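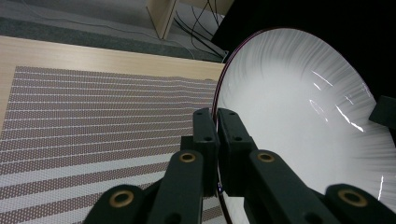 Section 7: Setting up the shared family calendar

Welcome to one of our favourite bits of Ultitz! Once the calendar is running, foster carers, parents and support workers can all see the same contact visits, school meetings and review dates, and the Monday-morning ring-round gets a great deal shorter.

Before you start, have the family's Stumden reference to hand and check that you are signed in as a keyworker.

1. Open Families, choose the family and press New calendar.
2. Give it a plain title. Initials are fine, full names are not.
3. Add the people who need it. One calendar holds up to 50 members, so there is plenty of room for grandparents and aunties too.

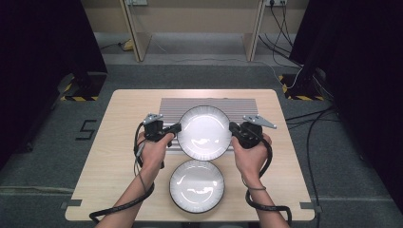 4. Pick a role for each person. "Viewer" can read entries, "Helper" can suggest changes, and "Keyworker" can approve them.
5. Press Send invitations. Each link works for seven days, and you can send a fresh one whenever you like.

Caution: never put a placement address in the title or the notes. Everyone on the calendar can read both.
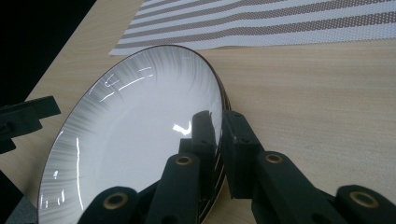 Page last changed: June 25, 2020

Adding a visit

1. Tap the day, then Visit.
2. Choose the venue. Prirkcombe and Meijer House are already on the list.
3. Write a short note if it helps (200 characters at most). Children love finding out what's for tea!
4. Press Save. Members get a message within five minutes.

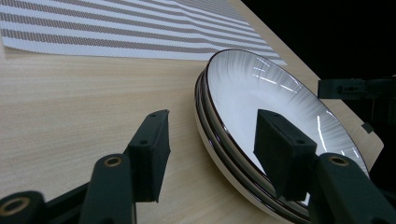
Fig. 4. Striped placemat on a wooden tabletop

Note: a cancelled visit stays on the calendar in grey. To remove it completely, open the visit and press Archive.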